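Sunday, and I have once again been told that my closet problem is a storage problem. I have my doubts.

The latest theory comes from Raquel Meireles, who swears by little display stands for anything you "never wear because you never see it." Scarves, ties, bows, belts. She got hers at Savside and says it changed her mornings. Changed them how? She still wears the same gray scarf.

So I bought 2. White wire, ring at the bottom, one slanted rod going up. I was hoping for something with a bit of weight to it. You could mail this in an envelope.

The Savside page has 583 reviews and I read more than I'd like to admit. Most were written the day the box arrived. Tell me in August if you're still using it.

Also the page says "keeps fabric crease-free." Does it? Black cloth shows every fold, and hanging it over a thin wire seems like a good way to make a new one. 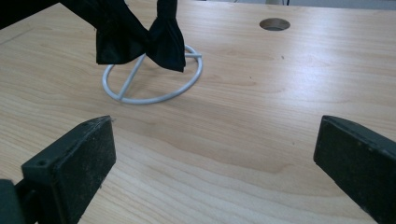 My other gripe is table space. A drawer holds 91 things and asks for nothing. A stand holds one thing and wants a spot on the table forever.

Jaime Cordeiro says to screw a hook into the wall and stop posting. Fair – but I rent.

I'll give it until next Sunday. The second one is still in the box and I kept the receipt.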